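From: Ornella Melis
To: women-in-councils list
Subject: Re: [women-in-councils] Childcare costs during evening sittings

Dear all,

Aušra wrote on Tuesday:

> Dear colleagues,
>
> I was elected in Lirkska last spring, for the first time, and I have
> two children under six. Our council sits in the evening, starting
> at 18:30, and the sittings often go past ten. There is a small
> attendance fee, but a babysitter for the evening costs me more than
> the fee. I asked the secretary if the cost can be paid back and he
> said there is no rule for it, so the answer is no. Two older
> members told me that they had always managed with a grandmother.
> I do not have a grandmother in Lirkska.
>
> Does any of your councils pay for this? If yes, how is the rule
> written, and how did you get it voted? I would be grateful also for
> the bad experiences.
>
> Aušra Adomaitis

Dear Aušra,

I answer to the whole list because I think other members have the same question, and I remember that it was asked here before I joined. In Vaneo we have had such a rule for 13 months. I will tell you how it went, including the part I would do differently.

First, the situation before. Our council has seven women, and four of us have care duties at home. For me it is my father, who cannot be left alone in the evening. Please keep this in mind when you write your text: if the rule says "children", it leaves out the people who care for a parent or for a disabled husband or wife. Our first draft said "children under 12" and I am a little ashamed that I was the one who wrote it. Lucrezia D'Amico, who sits for the other side, pointed it out to me in the corridor. She then became my co-signer, and this helped us more than any argument I made myself.

Second, the secretary. Ours gave the same answer as yours, almost in the same words. "There is no rule" is true, but it is a description of today. Ask him for a written answer to a different question: does any higher law forbid the council to adopt such a rule? In our case he needed three weeks, and then he wrote that nothing forbids it, if the payment is a refund of a real cost and is not a second fee. I cannot say how it is in your country. You should check this before you do anything else, because if the law treats it as income you will have a tax problem, and people will lose interest quickly.
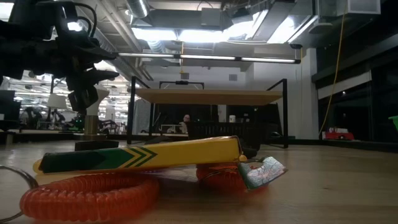
Third, the text. Our article has three paragraphs and I translate it here as well as I can:

"A member of the council who has the care of a child, or of an adult person who cannot be left alone, has the right to a refund of the cost of care during the sittings of the council and of its working groups, including the time of travel.

The refund is made against a receipt or a signed declaration of the person who gave the care. It cannot be paid to a person who lives in the same home as the member.

The total for each member cannot go over the yearly ceiling which the council fixes together with the budget."

The words "working groups" are important. At the beginning Samuele Marras wanted to limit it to the full sittings, and he had a point about the cost. But in Vaneo most of the real work is done in the groups, and if a member can only afford to come when the vote is taken, she votes on things which others prepared. I said this in the debate, and he withdrew his amendment before the vote. The words "time of travel" we added for the members from Cocco, who have 40 minutes by car each way and in winter sometimes more.

Fourth, the vote itself. We lost the first time. I put the proposal in November, as a point of its own, at the end of a long agenda, and it was discussed at a quarter to eleven at night by tired people. One member asked if we would pay also for his dog. The local paper wrote that the councilors were giving themselves money. I was quite discouraged and I left it for some months.

The second time we did two things in another way. We put the article inside the general revision of the rules of procedure, next to the articles about remote attendance and about the closing time of sittings. And Lucrezia asked the finance office for a written estimate, so that the discussion was about a number. The number was small. The article passed with four against. Remo Zuccaro voted against in November and in favor the second time, and he told me openly that the estimate changed his mind. I would advise you to get the estimate at the very start – this is the part I would do differently.

Now the bad experiences, as you asked. The form is too long and it wants the tax number of the babysitter, and some babysitters do not like to give it. The refund comes every three months, so you must have the money first. And only two of us have used it so far. One colleague told me she is afraid to see her name in the yearly list of expenses, next to the word "care". We have asked that the list should show only the total for the whole council, and this is not decided yet.

One more suggestion. Look also at the hour. In our revision we wrote that a sitting closes at 22:00 if the members do not vote to continue, and this has helped more people than the refund, also the men and also those who take the early train. If your colleagues refuse the money, perhaps they will accept the clock.

I know that in Fakier they chose another way, with a person paid by the town who stays with the children in the library during the sittings. I have heard that it works well for children of school age and not so well for the small ones, who should be asleep by then. It does not help with an old parent. If somebody from Fakier is reading, please correct me if I have it wrong.

Aušra, I can send you our full article in the original, the form and the estimate. I did not attach them because the list does not accept large files. Write to me directly and tell me if you prefer a call. I am usually free in the morning before nine.

With warm greetings from Vaneo,
Ornella

Ornella Melis
Member of the town council, Vaneo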